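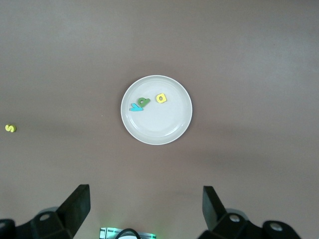
3.2 Collecting the demonstrations

I did most of the collecting for this paper myself, with Adwoa Wumbei taking over whenever my wrists gave out, so this section is partly method and partly diary. Everything was recorded at our bench in Jornport, on one arm, over a stretch of February that I remember mainly as letters. We call the resulting set Filus. The software that records it is Wernico, and it was written by Rüdiger Lindemann for an older project about sorting bolts (it still beeps like it's sorting bolts, and we never found the setting).

The task sounds almost too easy to write down. There's a plate, there are some foam letters, and the arm has to bring a named letter to the plate and let go of it. We picked foam because it's light, it squishes a bit, and it forgives a clumsy grasp. We also picked it because letters are a pain in useful ways! An "o" can be grabbed from nearly any side, but an "s" gives you a good grip in one direction and a lousy one in another, and the policy has to learn which is which from the wrist view alone.

Figure 3. Wrist view with three letters on the plate, two of them overlapping, and a yellow "s" still on the table. The fingers are open.

We kept 400 demonstrations in total. Of those, 100 were set aside before any training and never touched again until the tests in Section 5. One person drives the arm from start to finish of an episode, and we didn't allow swapping hands halfway, which we had tried early on and which gave us these odd little pauses in the middle of a reach. The learner copied the pauses beautifully. We threw all of that out and started over.

Clutter was the part we argued over most. My first plan was to clear the plate between episodes so that every recording began the same way. Adwoa pointed out that a real plate fills up as you go, and that a policy trained on bare plates would panic the first time it saw company. She was right, and I grumbled and gave in. So in the final protocol the letters already on the plate stay there, including the ones that land on top of each other, and we don't tidy them. An overlap on the plate counts as fine. A letter hanging over the rim counts as fine too, as long as it stays put when the fingers back off.

The letter to be moved can start anywhere the wrist camera can see from its home pose. We pushed a lot of these starts out toward the sides of the view, where the learner was weakest in our pilot runs — it loved the middle of the table and seemed to forget the rest existed. Near the edges the driver has to swing the wrist over before coming down, so those episodes run longer and look messier. We left them messy. Smoothing them afterward with Darko, our cleanup script, made the plots prettier and the policy worse (more on this in Section 5.3).

Each episode got a short text label, typed by whoever was driving, such as "put the yellow s on the plate." Color matters here because the same letter can turn up in more than one color, and the same color on more than one letter. I typed the wrong color in 39 of the labels, mostly by mixing up green and that greenish yellow late in the day. Rüdiger caught these by going back through the recordings one at a time, and the labels were fixed before training.

We also kept failed grasps when the driver recovered within the same episode, up to 2 tries per letter. I was nervous about that choice, and I'm still a little nervous about it. But the arm does miss sometimes, and we wanted it to have seen what a person does next: open up, lift a little, line up again, go back down. Episodes that ended without a release over the plate were dropped and recorded again with a fresh layout.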